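Home Interviews Small Spaces Letters About Search

Drying Room, City View

I'd been trying to pin Mahsa Hassanpour down for a chat since May, and when she finally said yes it was on the condition that we talk about laundry. Proper laundry, the boring kind. She runs a little advice service called Saltura for people who've moved from houses into flats and can't work out where the washing is supposed to go, and she's been inside 130 flats in Avurport doing it. I've been in a flat for years and my socks still dry on the oven door, so I had a personal interest.

"Everyone apologises when I come in," she told me over tea. "They've got a clothes horse in the hall and they've hung a towel over the telly, and they say sorry, it's not normally like this. It's always like this! Where else would it go?"

Her answer, nine times out of ten, is up. She's very keen on ceiling rails and talks about them the way my uncle talks about caravans. I asked what she tells people to look for before they spend any money.

"Height first. You want to reach it without a stool, or you want one that comes down to you. Then where the light falls. Then what's underneath, as you'll be standing there with an armful of stuff and you need somewhere to put it."
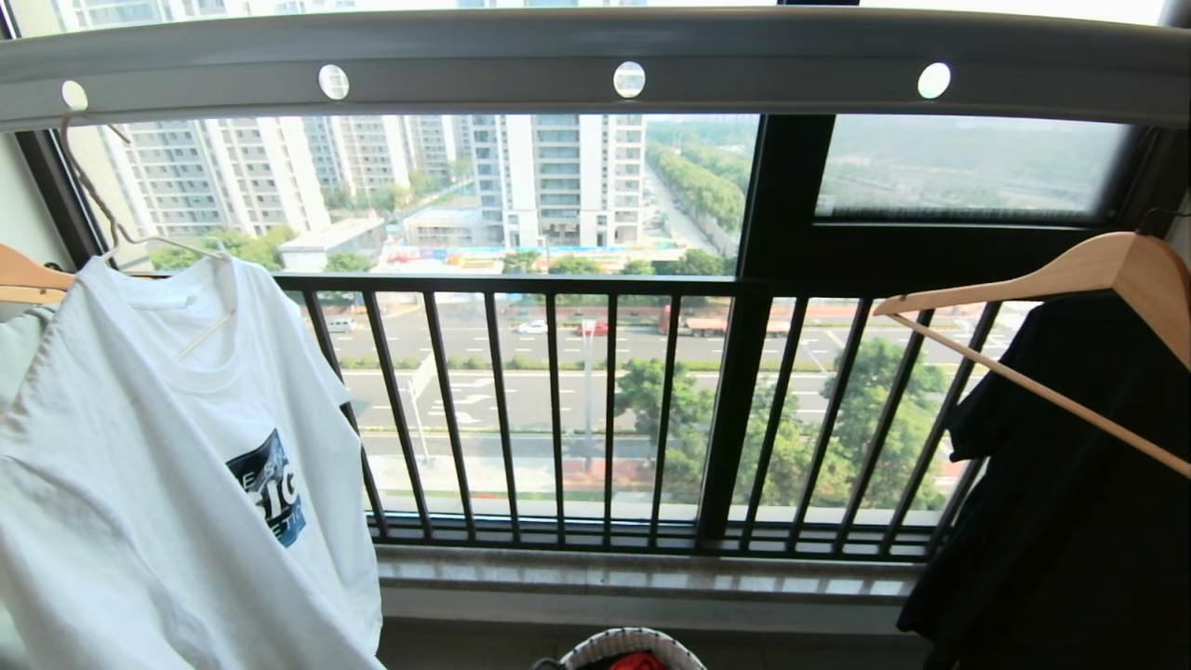
Balconies are her favourite, and the closed-in ones most of all, as you can use them in any weather. She'd been telling me how many people fill theirs with bikes and dead plants and then buy a tumble dryer. What I liked was how little you need out there. A grey rail with round lights set into the underside, a couple of wooden hangers, a white woven basket down by the sill and the whole city on the other side of the glass. I could happily sort my tops there of an evening. Mahsa says lights in the rail sound like a gimmick until you've tried to find a gravy stain at six o'clock in winter.

I moved on to hangers, which I'd thought would take a minute. It took a good half hour and she got a second biscuit.

"I hang T-shirts to dry, always have. My mother pegged them by the hem and they came out with little ears. On a hanger they go straight in the wardrobe after."

Her business partner, Negin Ansari, joined us at this point (she'd been on the phone to a customer about a bracket) and disagreed straight away. Negin is a folder. She dries things flat over the bars, folds them while they've still got a bit of warmth in them and thinks hangers are for shirts with collars. They've been having this row for almost 30 years, since they shared student digs above a shop called Kpodo.

"She stretches the necks," said Negin.

"I do not stretch the necks!"
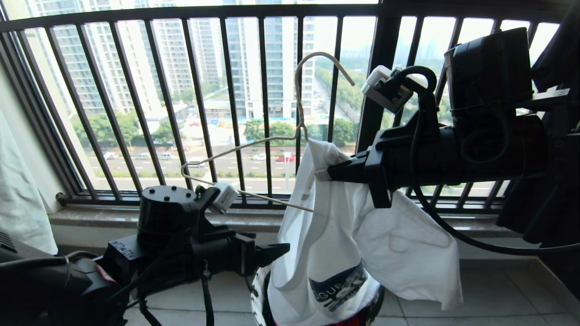

Necks, it has to be said, are where I go wrong as well. I shove the hanger down through the top and wonder why everything I own has gone baggy. Mahsa's rule is to go in from the bottom hem if the neck is at all tight, and to save the top route for roomy ones. A thin wire hanger will thread into the neck opening of a white tee without much fuss, the hook standing up well clear of the fabric, but you do want the shoulders settled along both arms before you walk away from it. If one side is still bunched up and billowing, give it a tug from the hem. And keep printed fronts smooth, she says, or the creases set right across the picture.

Negin had one more thing to add, about spacing. She likes a hand's width between garments and will move other people's washing to get it, including, once, in a holiday let.

I asked them both what they'd buy if they were starting again with an empty balcony. Mahsa wants a longer rail. Hers at home is a Hundix, 145 centimetres, and she says it's fine until the bedding comes off. Negin wants a deep shelf for folding on, and a chair.

"What's the chair for?" I asked.

"Sitting," she said, and went off to ring the bracket man back.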